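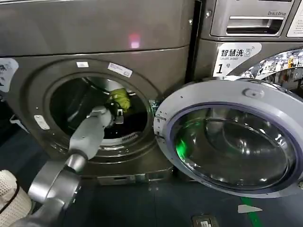

Vaher opens orders for laundry loading service

11 Jan 2026

Vaher has opened orders for Forkley, a subscription service that supplies a robot arm and gripper to load and unload front-loading washing machines in shared laundry rooms. The service was previously limited to pilot customers. First installations under the new terms are due in October.

Forkley works with the machines a site already has. The gripper takes laundry from a basket one piece or one small bundle at a time and carries it through the door opening into the drum. Unloading uses the same motion in reverse. Detergent dosing is not included in the base service and must be set up separately.

The monthly fee is 384 euros per arm, with a one-time setup charge of 500 euros. Each arm can be assigned to 2 adjacent washers. Setup includes a site survey, floor marking and a calibration run for each door. Sites that replace a washer during the contract will need a new calibration run, charged at the hourly rate.

Hostex, which operates hostels and student residences, has signed for an initial batch. Matilde Lobo, operations manager at Hostex, said the company would use the arms mainly on overnight bed linen.

"Towels and pillowcases are fine. Fitted sheets still take too long, and we have told Vaher so," Lobo said.

According to Vaher, the arm handles some 400 pieces per shift under normal conditions. The figure excludes duvets and anything with loose cords. Eduardo Pinheiro, product lead for Forkley, said a wider gripper for bulky items was in testing but had no release date.

Maintenance will be handled by Flisteck under a separate agreement. Finger pads are treated as wear parts and billed to the customer.

Comments (3)

drumroll_k
Does the fee cover the finger pads or not? The price page says "consumables included."

P. Anders
Last paragraph says they are billed. Would like to see cycle times before paying setup on four rooms.

lintfilter
What happens when a sock gets caught in the door seal?

Related
Flisteck adds weekend callouts for service robots
Hostex to refit laundry rooms at older residences
Coin or card: payment units for shared washers compared

Contact the newsroom | © 2026 All rights reserved | Back to top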